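The Second Side

The record came to the shop in Sinddale in February, in a box with old cookery books. It had no cover, only a paper sleeve, and on the sleeve was written in pencil: Larneck, 3 pieces for strings.

I have worked in the shop many years and I know most of what was made in this valley. I did not know this one. I put it on the player after closing and sat on the floor to listen.

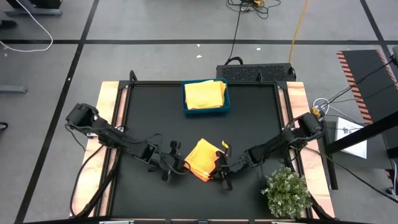 Filed under: Short Fiction

The first piece was slow. A cello repeated four notes, and behind it a fiddle seemed to look for the door. The second piece was a dance from Gronier, but played so quietly that no person could have danced to it. Then the needle reached the end and I turned the record over.

The second side was 80 seconds of a room. I heard a chair, some rain, and a woman who breathed in as if she would begin to sing. She did not sing. The music stopped there. 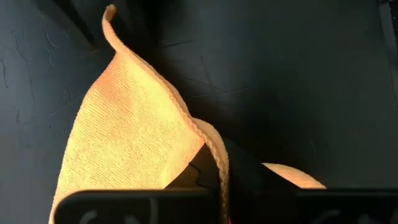

I played it again, and then once more. In the morning I telephoned the Hirano studio, where such records used to be pressed. The man who answered was old and very polite. He asked me to read him the number near the label.

"882," I said.

He was silent so long that I thought the line was broken.

"We made 94 of those," he said. "She wanted to come back and finish the song. We left the space for her."

I asked him what I should do with it. He said that I could sell it, of course, it was my shop.

I wrote a price on the sleeve, under the pencil words. Then I took the rubber and removed it, and carried the record up to my kitchen.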